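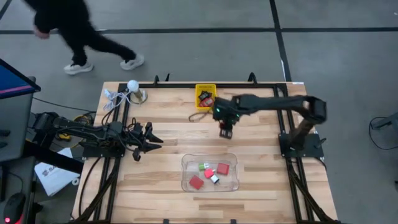 Small-parts sorting on a butcher-block worktable, with a yellow slotted basket and a clear rectangular tray.

RINDTON, July. Judlow has released the second edition of its small-parts sorting guide for shared worktables. The guide covers the layout of open containers on a work surface, the separation of mixed small items, and the handling of cords during sorting. It replaces the first edition in full.

The main change concerns container placement. The basket is now set at the far edge of the table, near the center, and the tray is set closer to the near side. The space between the two is the transfer area. Items may be put down there for a moment but should not be stored there.

Clear trays are preferred for the second stage of sorting. Contents can be checked from the side as well as from above, and a piece resting against the wall of the tray is harder to miss. Baskets with slotted walls remain acceptable for the first stage. They should not be used for parts narrower than the slots.

"The first edition treated the basket and the tray as interchangeable," said Olga Toledo, technical editor at Judlow. "Users were moving small blocks into slotted baskets and losing the smaller pieces that went in with them. The second edition assigns each container a stage."

The revision draws on 171 sorting sessions logged at the Rindton workroom, covering 3286 individual transfers. Items included square blocks, short cords and mixed plastic pieces. Misplaced items were recorded in 78 sessions under the old layout. Session logs were reviewed by Rocío Cuesta and Cristóbal Lagos.

A new section deals with cords. Cords and loops are to be sorted first, before rigid items. A cord left on the table surface should be moved clear of the transfer area before blocks are handled.

Surface care is covered in an appendix. Strip-built wood tops should be wiped along the length of the strips and left to dry before containers are put back.

The second edition runs to 101 pages and is available from Judlow in print and as a download. Holders of the first edition may request the revised sections at no charge.

Contact: Estela Cabral, Publications, Judlow, Rindton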